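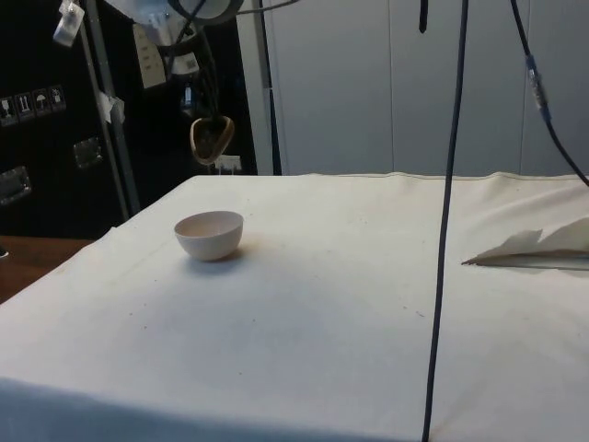

A small, pale bowl on a white tablecloth.

What Is Phishing?

Phishing sounds like "fishing," and the two have something in common. A person who is fishing drops bait in the water and waits for a bite. A person who is phishing sends out fake messages and waits for someone to click, answer, or type in a password.

The messages can come by email, by text, or inside a game. Some even come as phone calls. They are made to look as if they were sent by a person or a company you already trust.

How does it work?

Say you play a game called Fluvo, and one afternoon a message shows up in your inbox. It reads: "Your Fluvo account will be deleted in 2 hours! Click to save it." There is a picture of the Fluvo logo at the top. There is a big button in the middle.

You press the button and a page opens. It looks like the page where you always sign in, with the same colors and the same two boxes, one for your name and one for your password. You type them in. The page says "Thank you," and you go back to your game.

The page was a copy. Everything you typed went to the person who made it. Now that person can sign in to Fluvo as you, change the password, and lock you out. If you use the same password for your school email, they can try it there too.

Making a copy of a page is not hard. Logos and colors can be saved from the real page and put on a fake one in a few minutes.

Why do people do it?

Most of the time they want money. Game accounts with rare items can be sold. A parent's credit card may be saved in an account. Sometimes the thief wants to use your account to send more fake messages, this time to your friends. A message from a friend is more likely to be opened than one from a stranger.

Thieves do not need to fool everybody. A computer program can send the same message to thousands of addresses while the thief eats lunch. If a message goes out to 500 people and only two of them type in a password, the thief has two new accounts.

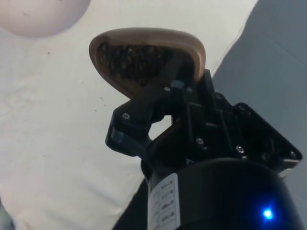
That is also why so many phishing messages begin with "Dear customer" or "Dear player." The sender has a long list of addresses and often does not know any names. Some messages do use your real name, though. Names can be found online or bought from other thieves, so seeing yours does not prove that a message is real.

What happened at Harnau School

In January, students at Harnau School got an email that seemed to come from the school library. It said that each of them owed a fine for a lost book and had to sign in to see the amount. The email was sent to 457 students. Many of them had never borrowed a book that year, and several went to the library desk to ask about it. The librarian had not sent anything.

The school blocked the link before lunch and asked everyone who had signed in to change their password. Students who had used the same password in other places had to change it there as well, and that took some of them most of the evening.

How can you tell?

Look at the address, and read it slowly. If your homework site is called Drulia, a thief might use the name Drulla, with an extra "l" where the "i" should be. On a small screen the two look almost the same.

Check for a rush. Words like "now," "last chance," and "final warning" are there to make you act before you think. A real company may remind you about something, but it will not mind if you take time to ask an adult.

Be careful with prizes. If you did not enter a contest, you did not win one. Free coins and free phones are common bait.

Watch what the message asks for. A real company should not ask you to send your password in a message. The same goes for the short codes that are sent to a phone when someone signs in.

Spelling mistakes used to be a good clue. They still turn up, but plenty of phishing messages today have perfect spelling.

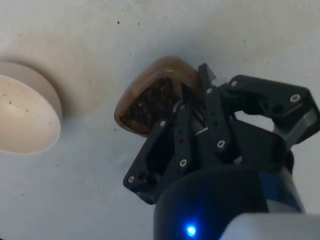
A safer way to check is to leave the link alone and go to the site the way you usually do. Open the app, or type the address yourself. If there is really a problem with your account, you should be able to find out about it there.

What if I already clicked?

Tell an adult you trust right away, even if you feel embarrassed. Grown-ups fall for phishing too, and people who work with computers all day have been caught by it.

Then change the password on the real site. If you used it anywhere else, change it there too. Ask an adult to turn on two-step sign-in if the site has it. With two-step sign-in, a password is not enough by itself. You also need a code, or a tap on a phone that belongs to you or your family.

Keep the message until an adult has seen it. Many email programs have a "report phishing" button, and using it helps the program catch similar messages sent to other people.

Words to know

Account: your own place on a site or in a game, opened with a name and a password.

Link: words or a button that takes you to another page.

Password manager: a program that remembers your passwords for you. If you saved a password for Vidmar, it should not fill it in on a page with a different address, even when the page looks the same.

Spam: messages sent to many people who did not ask for them. Some spam is phishing, and some is only advertising.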